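Stories > Short Fiction > New Writing

The Second Fold

25 April 2023 | By Ondura Review

The key to Room 464 hung on a hook in the department office, and whoever took it had to sign for it. By October my signature was on almost every line of the sheet. The secretary had stopped looking up when I came in.

The room was on the fourth floor of the Mangubat Building, at the end past the drinking fountain. The club had been given it the year before I joined. We called the setup Itis, after a word somebody had typed by mistake in the first config file. The word was still in there because too many other files pointed to it.

Itis was a pair of black arms on a black frame, with a butcher-block tabletop in the middle. The frame and the arms had been bought with grant money. The program was ours. It watched what a person did when driving the arms and tried to do the same thing by itself. We were entered in the Tinham Cup, in the household division, and our task was folding. Two folds, one lengthwise and one across, and the result had to sit flat.

I had been driving since a little after four. My job was to give it good examples. You lower the left arm, you lower the right arm, you close both grippers on the near corners, you lift and carry them over and let go. Then you save the run, shake everything out, and start again. If you were careless on one run, the program learned carelessness, and it had no way of knowing that you were tired.
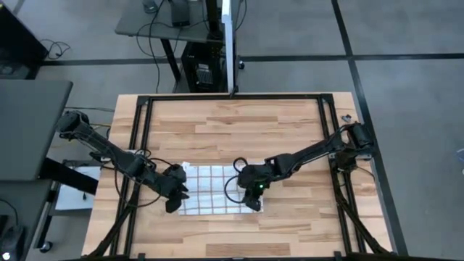
Charito Belmonte came in at six with her coat still on and asked how many.

"I don't know," I said. "The log knows."

She leaned over and read it off the monitor. We had 3560 runs since the start of the semester. She wrote the number on her hand with a ballpoint, the way she did with everything, and sat down on the other stool.

"How many did it get right?"

"Today?"

"Today, when it was on its own."

"I haven't let it go on its own today."

She didn't say anything to that. She took off her coat, folded it, and put it on the floor under the stool.

I should say that Charito and I were not getting along. It had begun in the summer, over email. She thought we should throw out the old runs and collect new ones with a different order of folds. I thought that was crazy, given the hours already in them. A lot of those hours were mine. I had written her a long message about it and she had written back one line, and after that we were polite.

Our faculty advisor had a rule that two members had to be in the room whenever the arms were powered. He had made the rule after a motor overheated. So on most evenings it was the two of us, being polite.

"Let it try," she said.

I told her I wanted to get in a few more first. She said that was fine. She got out a problem set and worked on it with the paper on her knee. I did one more run and it was a good one. The corners met. I did another and the right gripper closed late, on nothing, and I threw that one out. On the next I got the first fold done and lost the second. The cloth had a thick ridge where it was doubled, and the finger rode up over the ridge and slid off.

That was always where it went wrong. I could do the first fold all day. For the second one the fingers had to get hold of two layers together, and what they mostly did was get hold of one. The top layer came away and the bottom one stayed where it was, and you ended up with something like an unmade bed.

"Same place?" Charito asked, without looking up.

"Same place."

I opened the gripper and backed it off. I did it again. I backed it off again. The motors made the little whine they make when they hold a position, and down the hall somebody was running the vending machine out of quarters. I could hear each one drop.

At seven I put it in auto. I set it up properly first. I smoothed the cloth with the side of my hand, and I checked the emergency stop, and I read the checklist out loud, which we were supposed to do and usually didn't. Charito put her problem set away and stood behind me.

Itis took its time. The left arm went down first and then the right. They closed and lifted and came across together, and the first fold was as good as any of mine. It was better than some. It had picked up a thing I do, a small pause before letting go, as if to make sure. I had never noticed that I did it until I saw the arms do it.

Then they went back up and moved over for the second fold. The right gripper came down, found the ridge, and slid off. It came down a second time and slid off. It went on doing that. There was nothing in the program to tell it to stop, so it stayed there patting at the ridge, very gently, until the timer ran out.

I hit save out of habit. Then I deleted the file.

I switched over to the wrist view and moved the arm in by hand control, slowly, to look at what it was looking at. I wanted to see where exactly the fingers were when they lost it. I went along the towel and back along it. On the screen the squares went by under the two black tips.

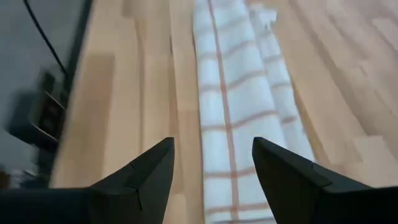

Charito said the gripper was fine and the cloth was fine and the second fold should have been the first. She said it in her ordinary voice. If you fold across while everything is still one layer, she said, you've already made your thick edge, and it's short, and it's on the side where both arms can reach it. After that the long fold is just carrying. We had it backward because that's how people do it at home, standing up, with hands.

"You said that in July," I said.

"I said it in June."

I didn't have an answer, so I drove the arm back to its rest position. It takes a while if you do it by hand control and don't want to jerk the cables. She waited until it was parked.

"I'm not asking you to delete anything," she said. "Keep them. Put them in another folder."

"They're no use in another folder."

"No," she said. "Probably not."

The thing about the runs was that I remembered some of them. You wouldn't think so. But I remembered the ones I did the night my brother called from the hospital, and the ones from the week the heat was off and I drove with gloves on until I couldn't feel the keys and had to take them off. I remembered a very good set from early September when I'd thought we were nearly done. I didn't tell her any of this. She'd have listened, and then she'd have been nice about it, and we would still have had the folds in the wrong order.

I got up and gave her the stool in front of the monitor.

She was a slower driver than I was. She stopped between moves and thought. On her first try she brought the arms down too wide, and on her second she dropped a corner, and I stood behind her and kept my mouth shut, which took some effort. On the third she got the fold across. She shifted both arms over, closed them on the thick edge, and both layers came up together. She carried the edge over and set it down. It was crooked. The pattern didn't line up at all.

"That wouldn't score," I said.

"It's two folds, though."

It was two folds. She saved it. The log asked for a folder name and she looked at me over her shoulder, and I told her to call it whatever she wanted. She typed the number 2 and pressed enter.

We traded off after that. I got the hang of it faster than she did, and she told me so, and then she told me I was rushing the release. I said the pause was bad, the program had picked it up from me. She said the pause was the best thing in there and I should put it back. So I put it back.

By the time the building went to night lighting we had 25 runs in the new folder, and I'd have kept maybe half. The cup was three weeks off. I tried to work out in my head how many we could do in three weeks with classes and her job at the library, and I didn't like what I got.

"Should we ask him for the weekend key?" I said.

"I asked him already."

"When?"

"When I came up. Before I came in." She was getting her coat out from under the stool. One sleeve had come undone and she shook it straight. "I said it was for both of us."

I powered down the left arm and held it so it wouldn't drop, and she did the right. Then I couldn't find the sign-out sheet, and she had it, and there was a line at the bottom where she had already written both our names.

14 comments | 37 shares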